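Ruvano Municipal Council
Minutes of the Regular Meeting, July

The meeting was called to order at 7:00 p.m. in the main council room. The council president chaired. A quorum was present. The clerk took the minutes.

1. Approval of agenda
The agenda was approved with one change. The item on the Stiven district boundary was moved ahead of the budget item at the request of the Stiven member.

2. Minutes of the previous meeting
Approved as corrected. In item 6, "mayor's office" should read "office of the interior ministry."

3. Interim administration
The council president reported on the letter from the Civel regional government. The letter confirms that the deputy mayor will continue as acting mayor until the by-election. The acting mayor may sign contracts already approved by the council but may not start new ones without a vote. Two members asked whether this covers renewals. The legal adviser said that a renewal on the same terms does not need a vote, and that a renewal with a price increase does. The adviser will put this in writing.

A motion to ask the regional government for a fixed by-election date was made and seconded. In discussion, the opposition members said the delay had already left three departments without a permanent head. The majority group leader said the dates were set by the election office and that a letter would not change them. The motion carried, 5 to 4.

4. Stiven district boundary
The planning office presented the revised map. The new line follows the canal instead of the old rail bed and moves 353 registered voters from Stiven to Zoubi. The earlier draft had split the housing on the east bank between the two districts. The revised one keeps it together in Zoubi.

The Stiven member objected that residents had been given nine days to comment and that the notice was posted only at the town hall. The planning office answered that this met the rule in force. The Zoubi member had no objection to the line but supported a longer comment period.

It was agreed to extend the comment period to the end of the month and to post the notice at both district offices and the bus station. The vote on the map was put off to the next meeting.

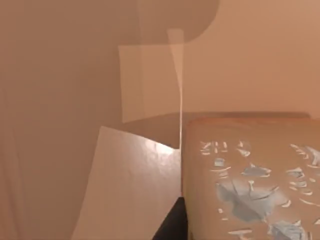
5. Supplementary budget
The finance department went over the second supplementary budget. The main changes are higher fuel costs for the bus service, a smaller transfer from Civel than planned, and the cost of the by-election. The department proposed to cover the gap from the road reserve.

Several members were against using the road reserve before winter. One asked why the by-election was being charged to the municipality at all. Finance said the regional government pays for ballots and staff but the municipality pays for polling places. An amendment to take half the amount from the general reserve was accepted. The budget as amended carried, 6 to 3.

6. Vacant department posts
The heads of transport, housing and public works are all acting. The personnel office received 46 applications for the three posts. Interviews have been held for transport only. The majority group asked that no appointments be made until a mayor is elected. The opposition asked that transport go ahead. No motion was made. The personnel office will continue with interviews and bring names to the council when they are complete.

7. Petition on the Zoubi market fees
The clerk received a petition with up to 200 signatures, still being checked against the register. It asks the council to cancel the increase in stall fees passed in the spring. Speakers from the public gallery were given two minutes each. Four spoke, three in favor of the petition and one against. The petition was referred to the finance department for a report.

8. Other business
The public works department will close the Stiven bridge to trucks overnight for joint repairs. Cars and buses are not affected.
A member asked for council papers to be sent out earlier. The clerk said they go out as soon as the departments hand them in and will remind the departments of the deadline.

9. Actions
Legal adviser: written note on contract renewals.
Clerk: letter to the Civel regional government on the by-election date; new boundary notices.
Finance: report on market fees.
Personnel: progress on the transport post.

The meeting was adjourned at 9:25 p.m.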